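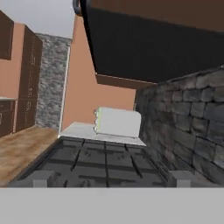 Fatima Amadi wrote in to ask why I'm still fussing with a pretend kitchen when there's a perfectly good arm bolted to the bench at Ledside. Fair question! The short answer is that I've already gone through 3 sets of printed fingertips on the real one, and in the simulator a bad approach to the stove costs me nothing but a reset (and maybe a cup of coffee).

So this month it's all been reaching over the grate. I ran 100 tries overnight with the new wrist settings and 86 of them cleared the bars, up from a number I'd prefer to keep to myself. Next up I want to slow down the closing speed and see if the fingers stop bouncing. If you've got a spare servo horn for the Natholm arm, I need two, please!

14 comments
Share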